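The Thin Dark Line

I noticed it at breakfast, which is a terrible time to notice anything.

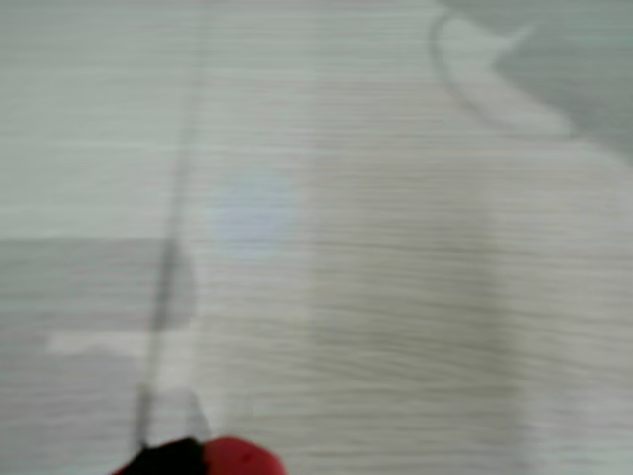
Page last changed: September, 262 words added to the ending

There was a line in my spare room. I'd gone in with my toast to look at the walls (I do that when I'm meant to be tidying) and it was running down through all that pale grey, thin and dark and leaning a bit to the left as it went. I'd lived in the flat on Praltitz Road for 2 years and I'd have sworn it wasn't there the night before.

A crack, I thought. Then – a cable? Then I took my glasses off and it went to dashes, and I put them back on and it was a line again.

I rang Stellan Viklund downstairs. Stellan used to fit kitchens for Rønning and he has opinions about walls.

"Is it moving?" he said.

"Why would it be moving?"

"I'm only asking."

So then of course I had to stand there and see if it was moving, and my toast went cold, and the more I stared the more the whole room seemed to slide sideways, greys running into whites like somebody had dragged a wet sleeve across them. I sat down on a box marked EVERO – WINTER and shut my eyes.

The boxes were the real trouble. I'd promised to have them packed and gone by the end of September, all my sister's things, and every time I opened one I found something that needed sitting with. A swimming certificate. A bus ticket to Vuvitz, single, price 127. She'd never told me she'd been to Vuvitz! I had put the ticket in my pocket on the first day and I hadn't packed a thing since.

Stellan came up in his slippers and looked for ages with his nose practically on the plaster.

"Well, it's a line," he said.

"Thank you, Stellan."

"Goes down behind the boxes, does it?"

I said I supposed so. He looked at the boxes and he looked at me, and he rolled up his cardigan sleeves and said we'd better shift them, then, if we wanted to find the bottom of it. I took one end of EVERO – WINTER and he took the other, and it was a good deal lighter than I'd been expecting.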